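Trevmont Evening School
Household Economics for Beginners
Handout 4: What a Package Is Paying For

Welcome back, everybody, and thank you for coming out again on a Sunday, when I know there are dinners waiting at home. Last time we talked about the price of a thing as it travels from the workshop to the shelf, and we ran out of time just as the discussion was getting good. Tonight we pick it up with packaging, a subject I could happily talk about until the building closes (and my family will tell you that I have).

Start with the oldest job of a package, which is carrying. A sack of flour has to get from the mill to the kitchen without leaving half of itself on the road. For most of history the buyer brought the container along: a jug for oil, a basket for eggs, a cloth for cheese. The shopkeeper weighed out what you asked for, and the cost of the container was yours, spread over years of use. When the maker began to fill and seal the package ahead of time, that cost moved into the price, where it has stayed ever since.

The second job is protecting. Please keep this one apart from carrying in your notes, even though they overlap, because the exercise at the end depends on it. A paper bag will carry glass tumblers perfectly well until somebody bumps into a door.

The third job is telling the buyer something, and this is where the money gets interesting! 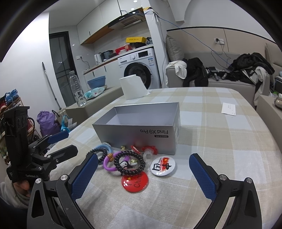 By Grigore Avram
Course notes, Household Economics, Trevmont

Think about the boxes that phones are sold in. Many of us keep them for years in a closet, long after the phone itself has been traded in or handed down to a cousin. Very few of us keep a cereal box. The name printed on the outside is doing part of the work, and so is the feeling of having bought something that came properly dressed. Economists call this signaling: the seller spends money where you can see it, hoping you will conclude that care was taken where you can't.

Now let's put some numbers on it. Suppose a small firm, which we will call Haque, sells a table lamp for $50 and spends $2 on each box. The firm makes 500 lamps in a run. Packaging for the run costs $1,000, or four percent of the selling price, and that is money the buyer pays whether the box is kept or thrown away the same evening. If only 300 of the lamps sell, the boxes for the other 200 have still been paid for, and the firm has to recover that somewhere. We will come back to this when we get to unsold stock.

A word on resale, as several of you asked. A buyer of secondhand goods often pays a little more when the original box is included. The box makes nothing work better, but it suggests an owner who looked after things. You may decide for yourself how much that suggestion is worth to you. I have been wrong in both directions.

For next week, please read the chapter on the Herkesgate market and choose one package from your own home. Write down which of the three jobs it does best and which it does badly, and make a guess at its cost. Half a page is plenty. If you missed the August session, the Drelletska reading is in the folder by the door, and you are welcome to take a copy home.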